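Open day: your questions

What is on show?
A robot arm working at a desk, run in simulation on the big screen. The Putport arm itself stays in the workshop.

Do I need to book?
Yes, for groups of 4 or more. Everyone else can turn up.

How long is a demonstration?
Each run takes 2 minutes. Stay for as many as you like.

Can children come?
Yes, with an adult.

What does it pick up?
Small things you would find at home — a screwdriver or a pen, say. The list changes between runs.
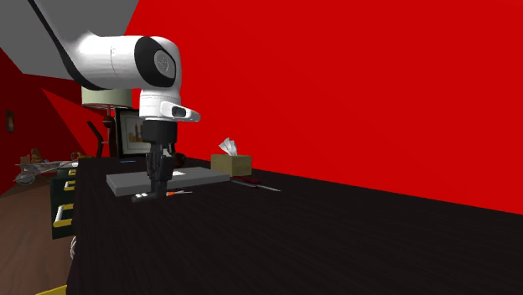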